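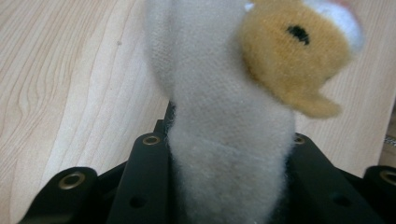

On Sunday, February 21, 2021, Farzad Zarei wrote:

> Has anybody on the list done the Furnelton to Skomville rail trail since they reopened the far end? My sister and I want to ride it in August with her two kids (9 and 11). I've heard the surface is rough past Padilla and I don't know if we should plan on one day or two. Also, is there anywhere to get water?
>
> Farzad

Hi Farzad,

Two days, please, with kids that age! We did it in one the first summer and my brother-in-law still brings it up at Thanksgiving. Furnelton to Padilla is lovely, flat, packed gravel, shade most of the way, and you can let the kids go ahead a bit because there are hardly any road crossings. Past Padilla it does get rough. They put down that chunky ballast stuff near the old quarry siding and I walked my bike through a good stretch of it (skinny tires, my own fault). Anything fatter than a road tire should be OK.

Water: there's a tap behind the Padilla depot, on the parking lot side, and then nothing at all until Skomville. In August I'd carry double what you think you need. The little store at Nunov Crossing used to sell cold drinks but it was shut both times I went by last fall, so call first or just don't count on it.

For the overnight, the campground at Padilla is fine. Ask for a site away from the highway. Bring quarters for the showers, and earplugs if you're a light sleeper, the freight line on the other side of the river runs all night.

Oh, and the trestle! It's 154 feet long and has proper railings now, so your sister can relax. My youngest wanted to stop and drop sticks off it for an hour. Build that in.

Does anyone know if the shuttle back from Skomville is still going? We left a car at each end last time, which was a pain to set up. I have the old paper map too, Farzad, I can scan it if you want, but the mileages past the quarry are wrong on it.

Marcy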